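Grestanlow food hall open day, notes typed up on the bus

Got there late, 796 bus stuck behind a tractor. Queue already out past the gate. Free entry, free tea, 6 pounds for parking if you bring the car, so don't.

Started in the Gallagher shed as its nearest the door. Potatoes, potatoes, potatoes. Sacks up to the roof at the back, smell of earth, very cold floor. They do 120 growers now and want more. A good talk on storage - dark, cool, let them breathe - and then a lot on bags versus baskets, which I had not expected to enjoy. Clear bags sell better, people like to see what they're getting. But at home you want something with holes in the sides. I've had mine in the carrier under the sink for years. Told off.

Upstairs for the packing tables. Plastic bag on one side, light blue basket with the gridded walls in the middle, orange potatoes in both. Mint green toaster at the back, very nice colour, want one. Trees all over the walls in pink and brown.

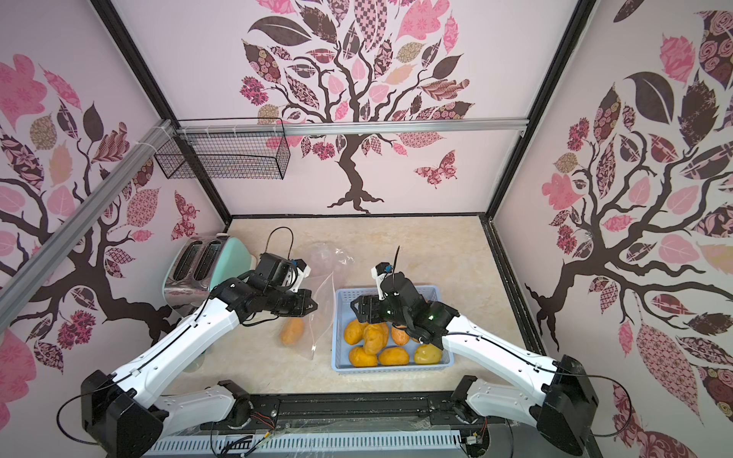 Lunch next. The Doro stall had the longest line so I went to Ilska instead, baked potato with sour cream and dill, skin properly crisp. Ate it standing up. They'd sold 230 by the time I got to the front and were running low on butter.

Missed the peeling contest, heard the cheering though. Bought a small bag of seed potatos, no idea where I'll put them. Toilets clean, signs poor, lift out of order.

Next one is in February. Wear two pairs of socks.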